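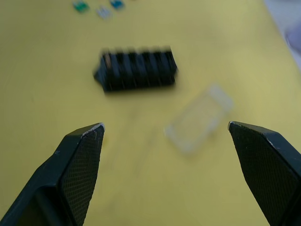 Yellow worktop

Jul 18, 2022

Re: Presport wallet, withdrawal fees

> Moved 314 from Mondau to Presport in June, no fee showing.
> Is it free under 1000 or did I get lucky?

Not luck, under 1000 is free. Over that they take 9 flat. Check the network before you send tho, the Lü one adds its own charge and teh app hides it on page 2.

Quick one, on my way out. 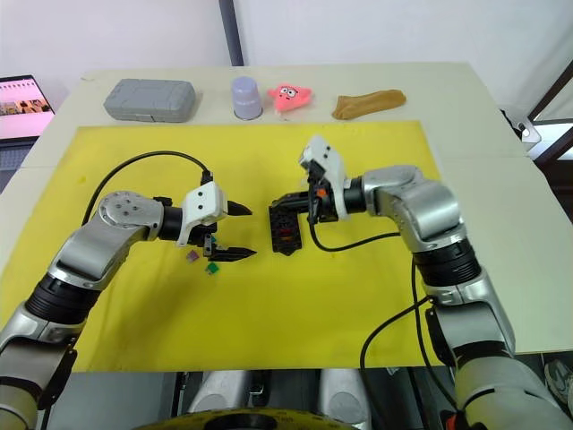 Trakevberg meetup

Still on. Bring your own laptop, reply on list if comming.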